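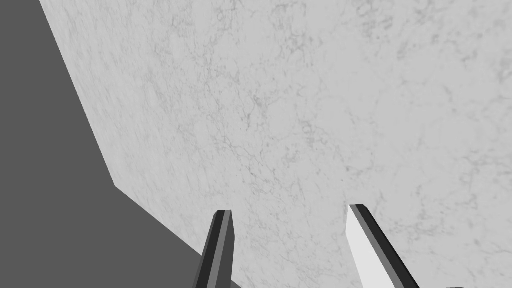

4.2 Wiping, and why we started there

People keep asking me whether robots can do the housework yet, and my usual answer is "which bit?" We picked bench wiping as the first chore in the Vuso set because it sounds like the easy one. You go to the bench, you put a cloth on it, you move the cloth about. My own kids can do it (when bribed). So Saqib Rizvi and I figured we'd knock it over in a fortnight and get on to the harder jobs, like folding tea towels. It was December before we moved on.

Figure 3. Wrist view in simulation over the marble benchtop, gripper open, with a corner of the slab at left.

The trouble is mostly in knowing where you are. Marble like the stuff in Figure 3 has veins all over it, but the veins look a lot like each other, and a policy that's trying to work out how far it has travelled can latch onto one web of grey lines and confuse it with another. Edges are a big help. The slab in the figure is much paler than the plain dark grey beside it, and that straight boundary with its corner gives the policy something solid to hang on to. Out in the middle of a big bench it gets no such favours.

We ran 600 simulated wipes with the Prillness controller, split evenly between plain and veined benchtops. I'd expected the veined ones to win, what with all that extra texture to look at, and I was wrong! The plain tops came out ahead, and most of the misses on marble were strips left unwiped well away from any edge. Saqib reckons the blurrier patches of texture are partly to blame and I'm inclined to agree, though we haven't tested it properly.

Height was the other headache. With flat, even lighting and no cast shadows from the fingers, the colour image gives very little warning that the fingertips are getting close to the stone. We ended up feeding in the arm's own joint readings as well, which sorted out most of the early bumps - not all of them, and the Gakthorpe arm was noticeably worse than the Mughal one for reasons I still can't pin down.

So, can a machine wipe down your kitchen? A clear bench in simulation, yes, most of the time. Add a toaster, a fruit bowl and a puddle of spilled milk and I'd still be reaching for the cloth myself. Section 4.3 covers what happened when we put the clutter back.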